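Is the Pletetti bin-picking kit worth it for mixed household stuff?
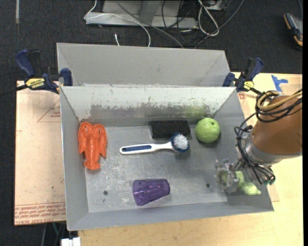

Gripper on the pale green toy, with the brush, tumbler and lobster still in the bin.

Posted by Maëlys Delorme
I've had the Pletetti kit on trial since November and I like it a lot, but I have to decide soon if I'm keeping it. It does fine with lumpy toys. What worries me is the see-through purple tumbler lying on its side – the software keeps giving it a low score. Has anyone gotten clear plastic to work, or should I look at the Stidholm one instead?

Quentin Langlois
I run the same kit and had the same trouble! Changing the lights helped me more than any setting did. I put a matte liner in the bin too, so there was less glare off the metal, and then I ran 607 picks over a couple of evenings. Clear cups missed 23 times, and most of those were early on. I'd keep it. Do clamp your bins down like you have there, mine used to creep.

Sandrine Guérin
Stidholm wanted 2000 more from me for the depth camera, so ask for the full price first.

Fotis Kouris
no idea about cups but the lobster is great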